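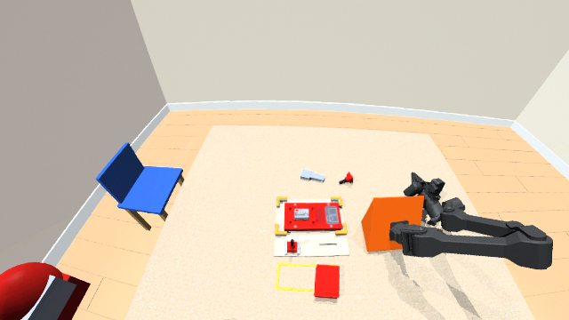

Our project began with a fairly simple question, which was whether young women who bowl spin at club level could keep their bowling in decent order over the winter when there is no indoor hall to be had. Anyone who has played for a small club will know how it goes. The last match is played, the kit goes into somebody's garage, and then the ball isn't touched again until the ground has dried out in spring, by which time the fingers have forgotten nearly everything. A batter can at least stand in front of a mirror with a bat, but a bowler is told that she needs twenty-two yards and a net. We wondered if that was really so. An ordinary small room is plenty for a standing spin drill, with the bowler in the middle and a piece of furniture as something to aim at, and most of the work in this report was planned for spaces no grander than that.

The players all came from Clukalia Women's, who were kind enough to have us along to their Sunday meetings and to feed us rather well. Six bowlers took part, among them Daryna Harasym and Tamara Kovalchuk, who both bowl off spin, and Renu Kaushik, the only leg spinner in the side and easily the most patient person either of us has ever worked with. Gebremedhin Gashaw, who coaches them, helped us choose the drills and told us very firmly when a thing we'd read in a book was nonsense (this happened more than once!).

What we asked them to do

Each bowler had two drills. The first was simply spinning the ball from one hand to the other while sitting down, keeping the seam as upright as possible. The second was the standing drill, in which the front foot is already planted and the ball is bowled gently underarm or with a half turn of the shoulder, so that it lands on the rug and turns towards the target. We used a soft ball for this one, the Korier practice ball, which the club already had a bag of. We had hoped to use proper leather balls, but Renu's landlord had views about the skirting boards, and I think he was right.

The bowlers kept a notebook each and wrote down when they had practised and how it had felt. We didn't set a minimum. Looking back we probably should have, as the notebooks are lovely to read but terribly hard to compare. Tamara wrote half a page every evening, including what was on television. Daryna wrote "done" and the day.

How we tested it

We tested everyone at the start and again at the end of the winter, both times at the Pavliuk sports hall, which we could only get for a short slot before the badminton came in. Every bowler sent down three overs at a towel laid on a good length, and we marked each ball as on the towel, near it or nowhere. Petro Demchenko kept the sheet and I stood behind the stumps, which I would not recommend without pads.

What we found

In the second test the group did better on accuracy, with 83 balls out of 108 landing on or near the towel, and the improvement was clearest in the bowlers who had written most in their notebooks. Turn was much harder to judge. We had meant to film it with the Ukance app on Petro's phone, but the hall lights made the seam flicker so badly that we gave up and went by eye, so anything we say about turn should be taken with a good pinch of salt. Renu felt her googly had got worse and her leg break better. Gebremedhin agreed with her about the first part and wouldn't be drawn on the second.

We must also be fair and say that there was no second group who did nothing all winter, so we can't rule out that they were all just more used to the hall, or less nervous of us. If we ran the project again we'd ask a neighbouring club to be tested without any drills – and we'd book the hall for longer.

One more thing came out of the notebooks that we hadn't asked about. Several bowlers wrote that they enjoyed having something of their own to work on, as club training is nearly always built round the batters and the spinners get whatever is left of the evening. We have passed this on to Gebremedhin, and he has promised them the first half hour at the nets once the season starts.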